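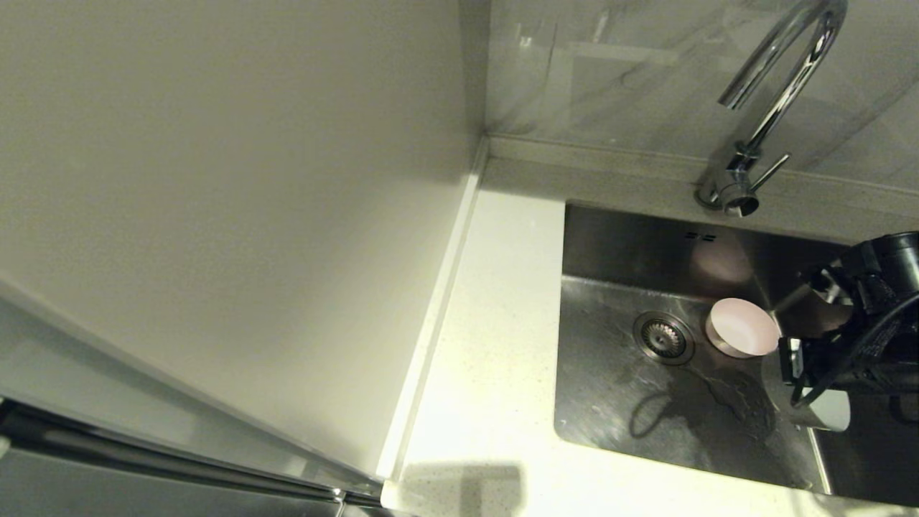 Water stays in the bottom of my stainless sink, and the gray panel won't come clean

Gusta Home Help > Kitchens > Sinks and counters
Viewed 1,564 times

Stunuser
Member, 170 points

We moved in at the end of April and I have two things in the kitchen I can't get on top of.

First is the sink. It's a rectangular undermount in brushed stainless with straight walls and a round strainer in the drain. After I run the water there is always a wet patch left on the bottom, partly under the strainer and partly off to the right of it. If I leave it overnight I get a chalky mark in the same shape. The strainer basket is clean. I've taken it out and rinsed it, and the patch is the same with it in or out. Is the sink installed wrong, or do they all do this?

Second is the glossy gray panel. It has a thin metal strip along the bottom edge. I've used dish soap, glass cleaner and a spray the last people left under the sink. Whatever I use, it looks fine straight on, and then the light hits it from the side and it's all smears. The strip collects a line of grime too and I can't get a cloth into it.

Also, do I need to worry about the joint where the pale counter meets the tall white panel next to the sink? There's a thin white edge there. Water from the dish rack runs over to it sometimes.
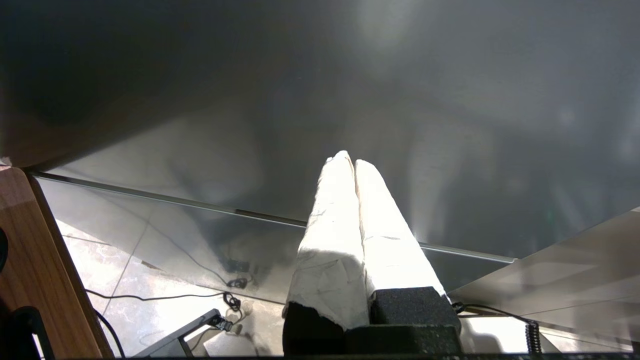

The gray panel and its edge strip, wood panel on the left.

I rent, so I'd like to stay away from anything permanent.

Hajji
Member, 1,149 points
Marked as helpful by Stunuser

Taking these in order.

Sink. Flat-bottom sinks with square corners have very little slope, and some water always stays behind. A wet patch near the drain is normal. What you want to rule out is a sink that's tilted the wrong way. Dry it completely, then pour a cup of water into the corner farthest from the drain. If most of it makes its way to the drain within a minute, leave it alone. If it sits in that corner, the sink or the whole counter is out of level, and as a renter you should report that and let them deal with it.

The chalky mark is minerals from your tap water. Lay a paper towel over it, wet the towel with white vinegar, wait ten minutes, then wipe along the brushed lines and rinse well. After that, wipe the bottom dry at night with a dish towel. It takes a few seconds and the mark won't come back. Keep vinegar off the counter while you do this. I can't tell you what your counter is sealed with, if anything.

While you're in there, clean the overflow slots in the back wall. An old toothbrush and hot soapy water will do. They get slimy inside and people blame the drain for the smell.

Don't leave cans or jar lids standing in the wet part. Plain steel ones leave a rust ring. It comes off with baking soda paste, but it's a nuisance.

Gray panel. You probably have layers of old product on it. Wash it twice with warm water and one drop of dish soap, no more than that, then once with plain water. Dry it right away with a clean microfiber cloth. If the surface has a grain, follow it. Don't use the mystery spray again.

Edge strip. Wrap a thin cloth over a plastic putty knife, or an old store card, and run it along the strip. Don't use a metal blade.

Ellow
Member, 780 points

I just use car wax on mine. Works great.

Hajji
Member, 1,149 points

Ellow, I wouldn't do that until we know what the panel is. Wax on a coated finish can go cloudy, and it's a rental.

Stunuser, I forgot the counter joint. Press along it with a fingertip and look for places where it has shrunk back or lifted. If it's sound, wipe up the water and forget about it. If there's a gap, tell the landlord in writing. Some cabinet panels are particleboard inside and they swell along the bottom when water gets in, and you don't want that coming out of your deposit. Moving the dish rack to the other side of the sink would help too, if you have room.

Stunuser
Member, 170 points

Did the cup test on Monday. Almost all of it went down the drain, so I guess the sink is fine. Vinegar took the mark off on the second try. The panel is better but there's one cloudy spot up high that hasn't moved. The joint feels solid all the way along except the last inch at the front, so I've emailed the landlord about that part.

Is there anything besides vinegar for the sink? I can't stand the smell.

Hajji
Member, 1,149 points

Lemon juice or citric acid powder mixed with water. Same method, and rinse it the same way.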